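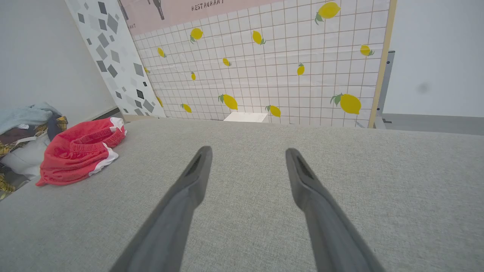

The Ristwood lot wrote back before I'd even typed this up, asking whether visitors could stand a bit closer this year, as those at the back missed most of the folding last time. Fair point! I've gone through the checklist with that in mind.

Open day safety check, clothes handling demo
Site: Pultgate
Date: February 25, 2026

1. Visitor line taped on floor
OK. Moved in a little for Ristwood, and still 2 metres from the arm at full stretch. I wouldn't go any nearer.

2. Emergency stops
OK. All 3 pressed and reset. The one by the door is stiff, so give it a proper thump.

3. Arm speed
OK. Held at 30 per cent while guests are in (dull for us, but they seem to like it slow).

4. Gripper fingers
OK. No chips or snags at the tips. I ran a cloth over both — nothing caught.

5. Clothing
Needs work. Nothing with pins or loose buttons, please. Shorts and other things with elastic waists are fine, but someone must go through the pile first, pockets too.

6. Printed boards and stands
OK. Gave each a good shove and they stayed up. The lemon one is my favourite, I admit.

7. Cables
Not OK. Kendden's extension lead runs right across the way in. Cover it or move it before doors open.

8. Way out
OK. Clear on both sides, room limit 115.

9. Briefing
To do. Short talk at the door, hands and bags behind the tape. Dong want to film, which is fine from the side.

Recheck items 5 and 7 in the morning, then I'll sign.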